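The Night Ferry to Hovar

The timetable at Tendard said the ferry left at ten, and the ferry left at ten, and that was the first wonderful thing. I had run the whole length of the quay with my trumpet case banging against my knee, and I jumped aboard with the ramp already humming under my shoes, and a man in an orange vest laughed and clapped for me as though I'd won something.

"You're the trumpet," he said.

"I'm the trumpet!" I said. I had no breath left to ask how he knew.

He knew because the rest of the band was already up on the top deck, telling everyone. That was Haruto's doing. Haruto Mizuno could not get on a bus without the whole bus learning where he was going and why, and by the time I climbed the stairs he had a circle of strangers around him and his accordion halfway out of its case. He was explaining the wedding. He had been explaining it for a week, to anyone who stood still.

The wedding was on Hovar, and the bride was the daughter of the man who had taught Haruto to play. We were to walk the couple from the harbor to the church and then from the church to the barn, and then we were to play until people fell down. There were 12 of us. Only three of us had ever been to Hovar, and one of those had been a baby at the time.

"And who wrote the march?" asked an old woman with a dog in her coat.

Haruto pointed at me with his whole arm.

I should explain about the march. I had written it in November, in my sister's kitchen, with the oven door open to keep warm. I had never written anything before, apart from bits and pieces, little tunes for birthdays. But Haruto had asked, and I had said yes before I understood the question, and then it was in me like a cold I couldn't shake. I wrote it on the backs of envelopes. I hummed it at work and got looks. When it was finished I played it down the phone to him, and there was such a long quiet afterward that I thought the line had dropped.

Then he said, "Again," so I played it again.

Now the parts were in a box down on the car deck, in the back of Iolo Beddoe's van, along with the drums and the good shoes and a cheese somebody's mother had sent. Iolo was our tuba. He drove the way he played, slowly and with great feeling, and he had packed that van himself and would not let anybody else touch it.

"Let's try it," said Haruto. "Let's try it right now, up here. Iolo, get the music."

Iolo said that passengers were not allowed on the car deck during the crossing. He said it had been announced, and there was a sign. He was a man who read signs.

So Haruto went and found the fellow in the orange vest, and five minutes later the three of us were going down the iron stairs behind a flashlight, with the engines thumping up through our feet. I loved it down there! It smelled of diesel and rope and wet dog, and all the cars were lined up nose to tail, rocking a little, like cattle in a barn. Iolo opened up the van and began taking things out in the order he had put them in, backward, saying the name of each one under his breath.

Cymbals. Shoes. Cheese. Stands. More shoes.
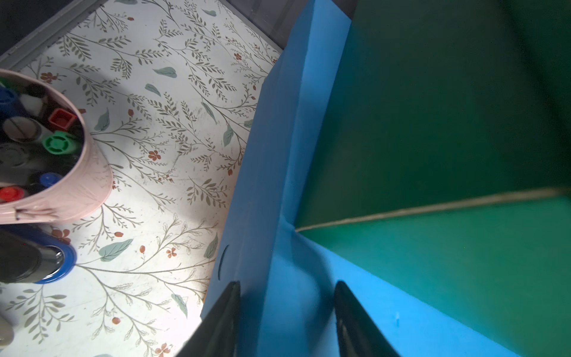 Blue walls, green inside.

"It isn't here," said Iolo.

I have never heard a voice go so small. He sat down on the bumper with a shoe in each hand. He told us he could see it, he could see exactly where he had left it, which was on the wall outside the bakery in Tendard, where he had put it down to make room for the cheese.

The man with the flashlight politely looked at the ceiling.

I waited to feel terrible. It was the only copy of the parts, after all. I had copied each one out by hand, and the clarinet part alone had taken me a whole weekend and most of a pot of jam. The church was at noon the next day and the ferry did not turn around for anyone. But what I felt, standing there in the thump and the dark, was the march itself, start to finish, as clear as a street I'd grown up on. I could hear where the clarinets came in. I could hear the silly bit for the trombone.

"I know it," I said.

"You know your part," said Iolo miserably.

"I know all of it. I know yours. Yours goes like this." And I sang him the tuba part, all the way through, in my boots, in front of a row of parked cars. When I got to the place where it drops down to the low note and just sits there – my favorite place, I'd put it in especially for him – Iolo shut his eyes, and I saw his lips start to move.

We went back up those stairs two at a time.

It took most of the night. I went around the deck and sat down next to each of them in turn, knee to knee, and sang the part into their ear over the wind until they had it. The clarinets were quick. The drummer only wanted to know how many times and how loud. The trombone kept improving his, and I kept putting it back. People gave up their benches for us. The old woman turned out to have a fine steady alto, and she learned the second cornet line faster than the second cornet did, and then sat behind him and hummed it whenever he drifted. Her dog slept through the whole thing with its chin on somebody's mute.

Somewhere past two in the morning the lights of Usano went by on the left, a long low string of them, and the cook came up with coffee in a bucket. He would not take any money. He said he had been frying eggs to the same eight bars for an hour and he needed to hear what came next.

"What does come next?" he said.

"We don't know yet," said Haruto joyfully. "She's only taught us up to there!"

So I taught them the rest. There is a turn in the second half where everything drops away except the accordion, and it goes along on its own for a while, like someone walking out to the end of a pier. I had written it thinking of Haruto's teacher, old Pētersons, whom I had never met. I knew about him only from stories. I knew that he made his pupils play in the dark so they would stop looking at their fingers, and that he had once stopped a lesson to go and listen to a gate. I had tried to put the gate in. I hadn't told anybody.

Haruto played it through once, with his head down. He played it again and slowed up at the third bar, and leaned on the squeaky note, and looked at me across the deck.

"Is that the gate?" he said.

I nodded. I couldn't have said a word.

He had to put the accordion down for a minute and go and stand at the rail, and Iolo went and stood next to him, being large and quiet, until he was ready to come back.

The sky was going gray by then, and after that it went every color there is. Hovar came up out of the water all at once, the way islands do when you've only looked away to turn a page, except that we had no pages. There was the harbor wall, and the boats, and the hill with the church stuck on top like a hat. There was a crowd! I had thought we would be met by a cousin with a truck, but half the island had come down, some of them in their wedding clothes and some in what looked very much like pajamas, and right at the front of them stood a thin old man with his hands behind his back and his head tipped to one side. He was listening. We were still a good way out and he was already listening.

"That's him," said Haruto. "Oh, that's him. Everyone up. Up, up, up."

We got up. We were stiff and salty and the trombone had egg on his collar. The passengers crowded in behind us, and the cook came out in his apron, and the man in the orange vest took off his cap. Iolo wrapped both arms around the tuba. I wet my lips and looked along the line at all of them, every face turned my way, not a sheet of paper among them, and I thought of the box sitting on its wall outside the bakery with the gulls walking on it, and I hoped somebody would open it and wonder what it sounded like.

Then I lifted my hand, and the drummer gave us four.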